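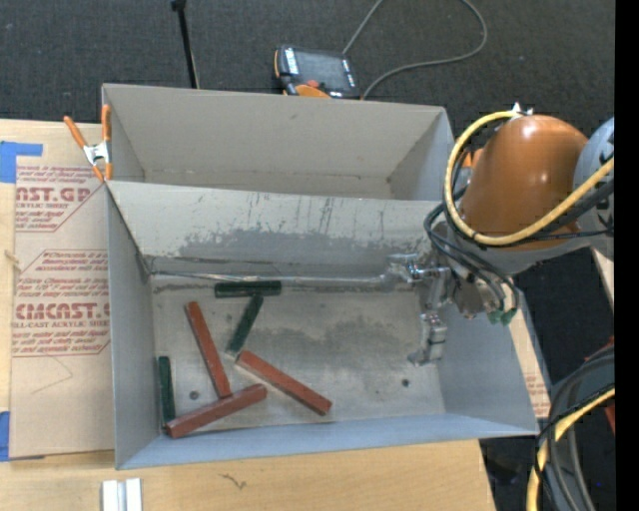 OK quick one because I have to be up at six and my ears are still ringing.

Saw Sturberg last night at the Umgate. Finally. I've been going on about this band since the first demo and until now I had never managed to be in the same town as them. Missed them in March with the flu, missed them the year before because the van died somewhere outside Bech and they pulled the show. So.

The Umgate is a bar with a back room. Capacity is 564 according to the sign by the fire door and I'd say it was nearly 20 people short of that, tops. Packed. Hot. Floor like glue. The beer is still terrible and has gone up again.

Support was Rundach, two-piece, drums and baritone guitar. Didn't know a thing about them. First song was a mess, guitar way too low in the mix, then someone at the desk woke up and the rest of the set was huge. Slow stuff mostly, doomy, but then the last one went off into this fast section in seven (I think seven? I lost count) and the whole front row just stood there with their mouths open. Bought the tape. I don't own a tape player anymore. Will sort that out.

Sturberg came on late. No intro music, no fog, just walked on and plugged in. Opened with "708", which I did not expect becuase it's the long one and they usually close with it. Twelve minutes of build before the vocals even come in. Brave. A guy next to me was yelling for the old stuff by minute four but he shut up when the drums dropped.

Rest of the set, from memory, order probably wrong:

708
Salt Ladder
the new one with the clean intro, no title yet
Harrow
Two Winters
the cover they always do
Low Gate

Two Winters was the best thing all night. On the record it's fine, a bit polite, the keyboards sit on top of everything. Live they've dropped the keys completly and given that line to the second guitar – so much better. Please record it again like that.

The new one I'm less sure about. Nice riff, chorus doesn't go anywhere. Maybe it needs a few more shows. The singer was fighting his voice by then too, you could hear him ducking the high notes and letting the crowd have them. Fair enough, it's the end of a long run.

Drum sound was unreal. That snare! Whoever is mixing them now, keep them.

No encore, lights straight up, curfew. Merch table was a scrum. Got the shirt with the gate on the back, in a size too big since that's all that was left. No vinyl of the second album, they said a repress is coming but they said that last year also.

Caught the last bus with about a minute to spare, walked the bit from the bridge in the rain, ate cold noodles standing up.

If you're anywhere near Bech they play there next month, go early and catch Rundach if they're still on the bill. Bring earplugs, I forgot mine and I regret it. Will try to post about the tape once I've found something to play it on.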